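Stirkik Workcell Software
Products / Software / Stirkik

Overview | Modules | Requirements | Licensing | Support

Stirkik is a control and perception package for two-arm tabletop workcells. It is developed and maintained by Prerklow and is supplied to research laboratories, integrators and technical colleges that need one software environment for arm control, object detection, grasp planning and record keeping. The current release supports up to two arms and 24 tracked objects in a single workspace.

The package is installed on a standard desktop computer placed next to the cell. It does not replace the safety functions of the arm controllers, which remain in force at all times and take priority over any command issued by Stirkik.

Typical use

Stirkik was designed for sorting, bin loading and similar tasks in which small items of mixed shape are moved between trays on a shared surface. Both arms work from a single model of the table. An item reserved by one arm is withheld from the other until it has been released, and the two motion plans are checked against each other before either is sent. Operators may assign trays to categories, to individual arms, or to both.

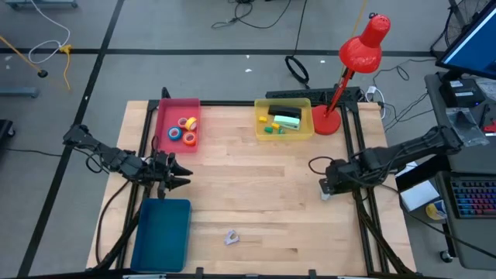
Two-arm cell with red, yellow and blue trays on a wooden tabletop.

Trays are registered once, at the time the cell is set up, and may be re-registered from the Layout screen if they are moved. Registration requires the outer dimensions of the tray, its depth, and a reference pose. Transparent and translucent trays are supported but should be registered with the Manual Outline option, as automatic edge detection is less dependable on these materials.

Modules

Stirkik Control
Stirkik Control sends joint and gripper commands to both arms from a common clock. Each arm may be run in position mode or in compliant mode, and the mode may be changed between steps of a task. Gripper opening is set as a percentage of full travel, with separate values for approach, grasp and release. If communication with either arm is lost, both arms are brought to a controlled stop and the task is held for operator review. Tasks do not resume automatically.

Stirkik Perception
The perception module combines images from arm-mounted, overhead and side cameras into one list of objects. Each entry gives a position, an orientation, a class label and a confidence score. The user may set a minimum score below which an object is left in place and reported on the Review screen. New classes are added by recording the item in several poses and confirming the outlines proposed by the software. Flat, glossy tabletops may return reflections of ceiling lights, and a masking tool is included for this purpose.

Perception may be run without the control module. In this mode the object list is published over the network and no arm commands are issued.

Stirkik Planner
The planner receives the object list and the task definition and produces an ordered set of picks. Grasp candidates are ranked by clearance from neighboring objects, distance to the tray wall and reach. Fixed items such as lamps, posts and power strips are entered in the cell layout as keep-out volumes. Cables that hang from the arms cannot be modeled exactly. The planner applies an adjustable margin around each arm instead, and installers are asked to confirm this margin by running the Cable Sweep routine at low speed before first use.

Where no valid grasp is found for an object, the planner may propose a push or a rotation to make one available. This function is off by default.
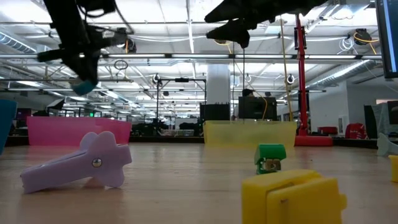 Stirkik Record
All commands, camera streams and planner decisions are stored with a shared time reference. A session may be replayed in full, or filtered by arm, by object class or by fault code. Replay is also available against a changed planner setting, so that the effect of a new clearance value can be studied before it is applied to the cell. Recordings are held locally unless the licensee chooses otherwise - no data is sent to Prerklow as part of normal operation.

The record module stores up to 1000 sessions per project. Older sessions may be exported to an external archive and removed from the project without affecting its settings.

Calibration

Camera and arm calibration is carried out with the printed target supplied with the license. The routine is guided on screen and should be repeated whenever a camera mount, an arm base or the tabletop has been disturbed. A short verification check is available for daily use and compares the known position of two reference points with the positions measured by each camera. Results outside the permitted range place the cell in Hold until a full calibration has been completed.

Lighting should be kept as constant as possible between calibration and operation. Desk lamps and other local light sources may be used, provided that they are fixed in position and entered in the cell layout.

Requirements

Computer: desktop workstation with a supported graphics processor and 900 GB of free storage for the record module
Network: dedicated wired connection to each arm controller
Arms: one or two, from the list of supported models
Grippers: two-finger parallel or angular type
Cameras: minimum of two, one of which must have a fixed mount
Display: one monitor, visible from the operator position

The workstation should be placed outside the reach of both arms. The emergency stop circuit must be wired independently of the computer on which Stirkik is installed.

Licensing

Stirkik is licensed per cell. The standard license includes Control, Perception and Planner. Record is available separately or as part of the Stellside laboratory bundle, which also includes the offline layout editor and additional seats for teaching use. Educational institutions may apply for reduced terms through their regional distributor.

Updates are included for the duration of the license. Each update is accompanied by written release notes stating any change to planner behavior, default values or file formats. Project files created in an earlier release may be opened in a later one - the reverse is not supported.

Installation and training

Installation is carried out by Prerklow or by an approved partner. In most regions this work is undertaken by Sundaram, whose engineers also provide operator training at the customer's premises. Training covers cell layout, calibration, task definition and fault recovery. A separate course for developers addresses the programming interface and the writing of custom grasp rules.

The next open developer course is scheduled for October. Places are allocated in order of application.

Support

Support requests are received through the customer portal and should include the session file, the cell layout file and the software release number. Requests submitted without a session file will be accepted but may take longer to resolve. The telephone line is closed for maintenance of the support system each Monday until noon.

Technical inquiries: Mohandas Fernandes, Application Engineering
Licensing and distribution: Mikkel Bjarnason, Commercial Office

Related documents
Stirkik Installation Guide
Stirkik Programming Interface Reference
List of Supported Arms and Grippers
Release Notes, current version

Specifications are subject to change without notice. The customer is responsible for the risk assessment of the completed workcell and for compliance with the regulations that apply at the place of use.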